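Call for Readers: Wosum Recorded Sermon and Lecture Library

Manard Audio is looking for volunteer and paid readers to help prepare a library of Christian talks for release as audiobooks. The collection came to us from the Shirazi Retreat House and holds 800 recordings of sermons, Bible studies and evening lectures. Most were made on cassette. Many of the speakers have given permission for a new reading where the original tape can't be used.

We need people who can read a transcript aloud clearly and at an even pace. A background in theology is not required, but you should be comfortable with Bible names and with long quotations from the Psalms and the letters of Paul.

What readers will do

Each reader is given one series at a time. A series is usually four to six talks. You read from a corrected transcript, record at home or in our studio, and send the files to Ksawery Kalinowski, who edits the collection. He will ask for some passages to be read again — this happens with every reader. 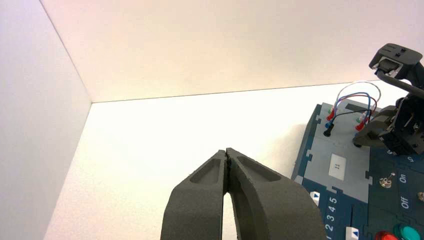 What we are looking for

A steady speaking voice, in any American or international accent
Regular access to a quiet room, or the ability to come to the studio in Tonow
Four free hours a week from September until the series is done
Willingness to read material from church traditions other than your own

The talks are on prayer, fasting, work, marriage, grief and the Sermon on the Mount. Readers may turn down a series once they have seen the transcript. We ask that you do so before recording starts.

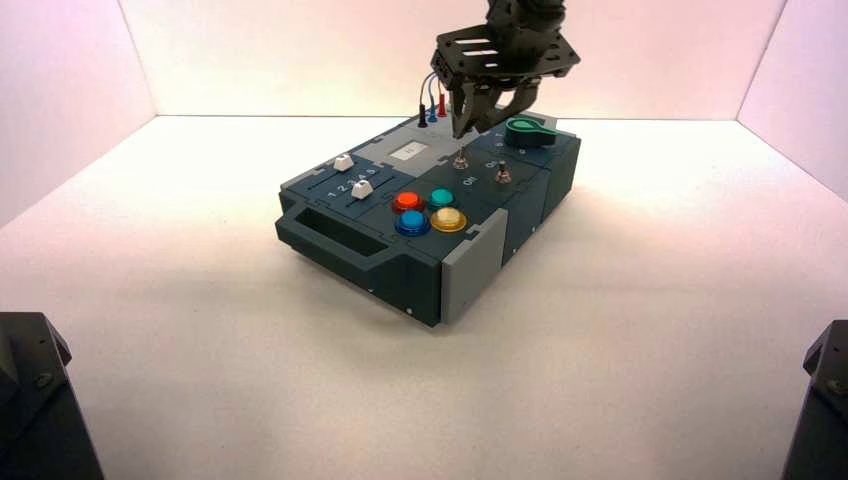 Control box with black, blue and red plugs along the back edge.

Pay and credit

Volunteer readers are credited by name in the audiobook listing. Paid readers receive $200 for each finished series, sent after the final files are accepted. There are 83 series open at this time, and the longer ones go to paid readers first. All readers get free access to the full library. 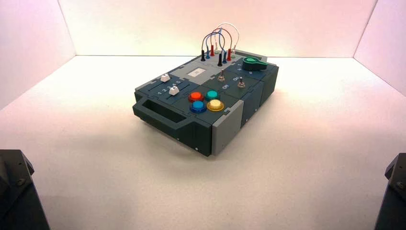

Can I read if I have never recorded an audiobook before?
Prior recording work is not needed. New readers start with a single short talk and get written notes on it before they are given a full series.

How to apply

Send a sample reading of no more than five minutes to Abenezer Worku at Manard Audio. Choose a chapter from one of the Gospels and a page of ordinary prose. MP3 is fine. Please do not add music, and leave a few seconds of silence at the start so we can hear the room.

Include a note of no more than 2000 characters with your name, your town, whether you want volunteer or paid work, and any languages you read well. Applicants under 18 need a parent's written consent.

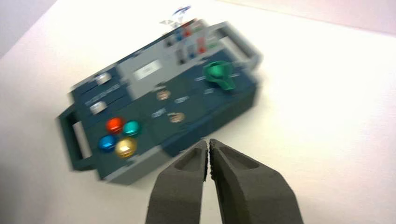
Control panel with red, green, blue and yellow push buttons.

Samples are heard in the order they come in. Studio hours are 9 a.m. to 4 p.m., and visits are by appointment only.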